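Intro to Food Service Operations
Week 6 handout: Portioning and Holding
Instructor: Oğuzhan Tekin
Updated 3/11/21

Read this before lab. The quiz covers the first half only.

Portion control is how a kitchen keeps its costs and its plates the same from one shift to the next. The recipe gives a yield, the yield is divided by the portion size, and the result is the number of servings you should be able to sell. If a soup recipe yields 600 ounces and the portion is 5 ounces, you have 120 servings. Servings that go out heavy come off the end of the batch.

Portions are set by weight, by volume or by count. Weight is the most accurate and the slowest. Volume is used for soups, sauces and cooked grains. Count is used for rolls, shrimp, meatballs and anything else that comes in pieces of the same size.
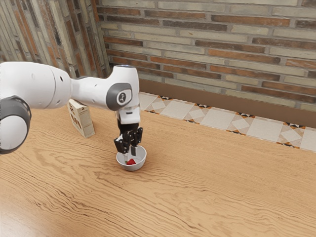 Scoops and ladles must be filled level. A rounded scoop can hold a good deal more than its marked size, and the error repeats on every plate. Set the scale to zero with the dish on it, and check it again each time you switch to another dish.

Holding

Hot food is held at 135 F or above, cold food at 41 F or below. Take the temperature in the center of the pan and write it on the log with your initials. Stir thick items before you take a reading. Do not use the steam table to reheat food.

Terms to know: yield, as-purchased weight, edible portion, tare, holding time.

For lab, bring your Tarnholm case packet. Work problems 1 through 4 on page 147 of the course reader and show the division. The conversion table is on page 259.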